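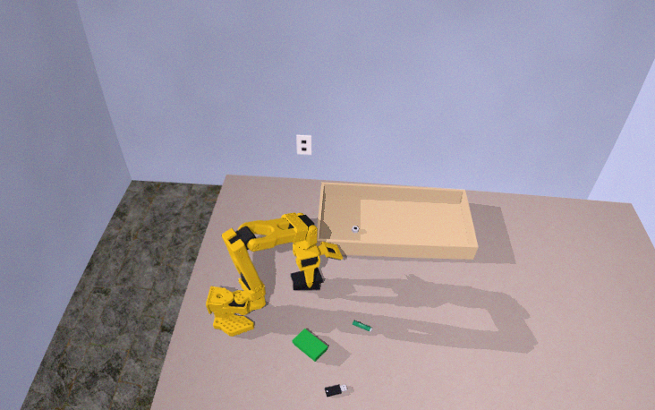
Yellow robotic arm on a tabletop, computer rendering

March 18, 2019
By Staff Writer

Lakard Polytechnic is a public technical college in the port town of Lakard. It teaches engineering, surveying, transport and business subjects at certificate and diploma level, and has awarded bachelor's degrees in its own name for part of its history. It had 1,377 students at the last published enrolment, most of them living at home or in lodgings within the town.

History

The college began as a set of evening classes for clerks and fitters from the docks. The classes were held in a former grain office on Seixas Street and were paid for by the harbour company, which deducted the fees from wages. When the company gave up its training work, the town took over the building and the teaching staff, and the name Lakard Technical School came into use.

Day teaching started with two courses, in marine engineering and bookkeeping. Surveying was added after the railway to Honska was widened and trained surveyors were in short supply.
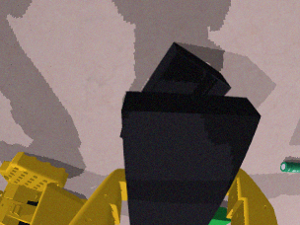 The school became a polytechnic when it merged with the Brulari School of Commerce, a smaller private college on the other side of the river. The merger was slow. For several years the two sites kept separate timetables and separate examination boards, and students of commerce still received certificates with the Brulari name on them. The Brulari site was later sold – the library moved to Seixas Street and the remaining staff followed the next term.

Courses

Teaching is organised in 3 departments: Engineering, Transport and Surveying, and Business. A diploma takes two years of full-time study or four years part-time. Students on the engineering diploma must complete 300 hours of work placement, normally with an employer in Lakard or Honska.

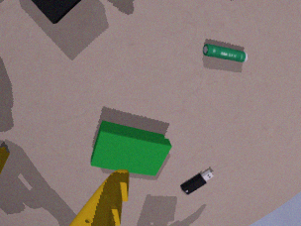
One former student wrote in the college newsletter that the placement taught her more than the second year of lectures, but that finding an employer was left too much to chance. The rules were changed afterwards, and each department now keeps its own list of firms.

Degree courses are offered in surveying and in transport management only. Entry is by school-leaving marks or by a completed diploma. Holders of a diploma may join the degree in its second year.

Examinations

Main examinations are held at the end of the academic year, with a shorter session in December for part-time students. Papers are marked out of 100. A candidate who fails one paper may sit it again in the next session, while a candidate who fails more than one must repeat the year.

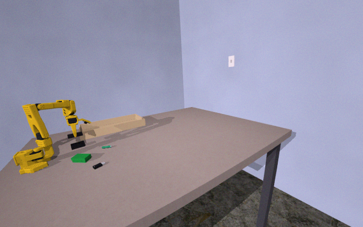

Marks for coursework are added only in the Business department. The other two departments rely on written papers and a practical test.

Admissions and fees

Applications are made directly to the college. Fees for certificate and diploma courses are set by the town council and are lower for residents of Lakard. Degree fees are set by the college itself. A small bursary, still known as the harbour bursary, covers books and travel for students from dock families – it does not cover tuition.

See also

Honska Railway Institute
Brulari School of Commerce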